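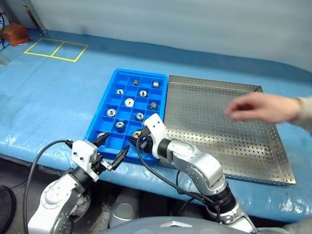 When does the Irnport translated fiction series come back?
It returns in October, with six evenings at the Perullow bookshop and a new novel in translation at each one.

The series opens on a Sunday with Forough Hashemi, who will read from Wadavora, her translation of a Persian novel by Houshang Mahmoudi. The book follows two sisters who inherit a closed hotel on a lake and spend a winter arguing over whether to sell it. Moreira published the English edition this spring in a first printing of 2000 copies, and a second printing is on the way.

Mahmoudi will join the opening by video link. He and Hashemi plan to read the same chapter one after the other, first in Persian and then in English, before taking questions. The chapter, set in the hotel kitchen, is the one Hashemi says gave her the most trouble.

"There is a long quarrel in it where both sisters are being very polite," Hashemi said. "In Persian you can hear how angry they are. My first drafts made them sound like they were getting along."

She worked on the book for nearly 10 years, stopping twice for other jobs. The two exchanged hundreds of letters and emails during that time, and a few of them appear in an afterword to the English edition. In one, Mahmoudi asks her to leave a local word for lake fog as it is. She kept it, and readers will find it on the first page without a note.

The remaining evenings cover novels translated from Portuguese, Korean, Hungarian, Arabic and Danish. The shop will post the titles once the translators' travel is settled. Each evening will include a short talk by the translator, a reading and time for signing.

Doors open at 6 p.m. and readings start half an hour later. Seats are free but have to be reserved at the counter or by phone. Walk-ins will be let in if there is room. Anyone who buys the featured book at the shop before the event may hold a seat in the first two rows.

Last year's series focused on short stories and ran in spring. Perullow moved it to fall this time so that it would not overlap with the Irnport school book fair, which uses the same parking lot.

Copies of Wadavora are on sale at the shop now, in paperback only. Moreira plans an audiobook for next year but has not named a reader.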